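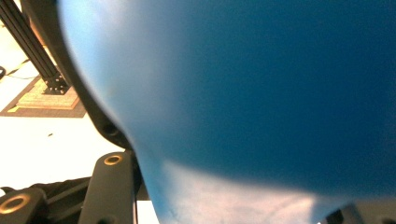 Bernadette Castellanos told us that she had stopped buying shiny containers years ago, as she could never tell how full they were under the kitchen lights. Two other participants in the Cetley interviews made much the same complaint. Their remarks led us to look at surface finish separately from color.

4.2 Finish and glare

Figure 3. Curved blue surface at close range, with a pale band of glare across the lower part.

The household survey covered 128 plastic items, sorted by main color and by finish (matte, satin or gloss). We had expected matte items to be free of glare, and on flat sides they mostly were. Curved sides were another matter. A deep blue that looks even in soft light can turn pale where the surface bends toward a bright source, and a single item may show several shades of the same color (Figure 3). The raters were asked to name the color of each item twice, first up close and then from across the room. Olga Jara and Tariq Sethi rated the full set; Iqra Dogar rated 100 items.

Disagreements were most common for blue and green items with rounded sides. In 12 cases a rater gave a lighter color name up close than from a distance. Small marks on the surface were noted but left out of the color rating. We kept the first rating in each case and report the second in the appendix. Items with printed labels over more than half of one side are treated in Section 4.3.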